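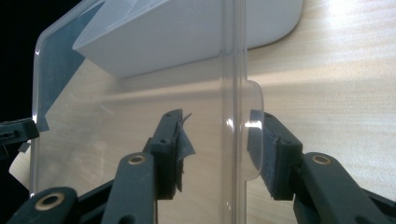
Fig. 2: Clear plastic between the padded fingers of the hand-held gripper.

I did the clear plastic tests with Thịnh Châu, and they were easily my favourite bit of the project! We compared the Trinton pads (dark grey, a bit fuzzy) with the bare Broketti fingers – 18 tries each, same table, same lamp. The camera was my big worry, as you see the wood and the white thing behind straight through the sheet, plus all that glare. One pad has a flap peeling near its top corner, so I'd like to glue on a new one and run the whole set again in June. Tove Laxdal has the logs for all 463 clips.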